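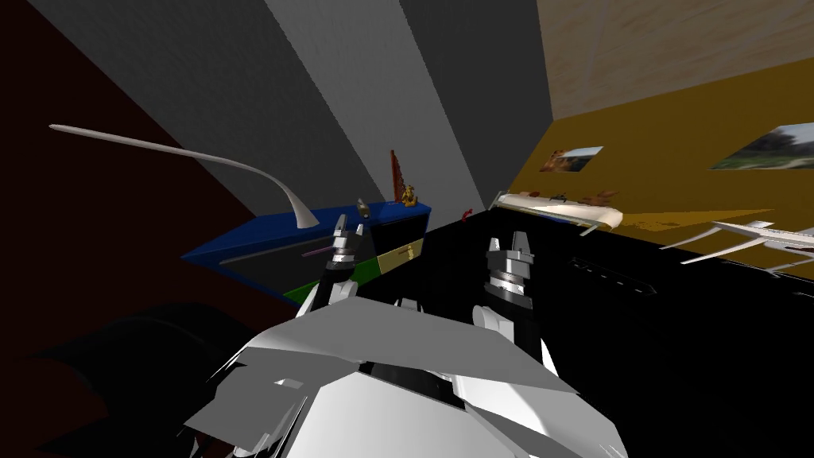
Two arms, a dark tabletop and a blue cabinet against grey, maroon and yellow walls.

Have you ever wondered why shadows change shape? I think about it far too much, usually when I'm meant to be making breakfast!

Let's start with light. Light travels in straight lines, and it can't bend round your body to reach the floor on the other side. So when you stand in the sunshine, you leave a patch where less light gets through. Hello, shadow!

Now think about the sun. Early in the morning it sits low in the sky, so its light comes at you sideways and your shadow stretches right across the playground (mine has legs like a giraffe). By the middle of the day the sun is much higher and your shadow shrinks to a little puddle by your feet. Then it grows again all afternoon, pointing the other way.

People worked out long ago that you could tell the time like this. There's a sundial on the church wall in Holtent, where I grew up, with 1694 carved under it. My friend Leonie and I used to check it on the way home, and it was always an hour behind in June. That's because we put our clocks forward in summer and nobody can do that to the sun!

Want to make your own? Push a straight stick into a flat bit of lawn on a sunny morning. At 9 o'clock, put a pebble where the tip of the shadow falls. Do the same every hour until 3. Leave everything where it is, and the next sunny day you can read the time from your pebbles. Watch out for the dog.

You can play with shadows indoors too. Shine a torch at a wall in a dark room and hold your hand in between. Move your hand closer to the torch and the shadow gets enormous, because your hand is blocking more of the light as it spreads out. Move it nearer the wall and the shadow gets smaller, with crisper edges. I can do a rabbit and a very poor swan. See if you can manage a crocodile!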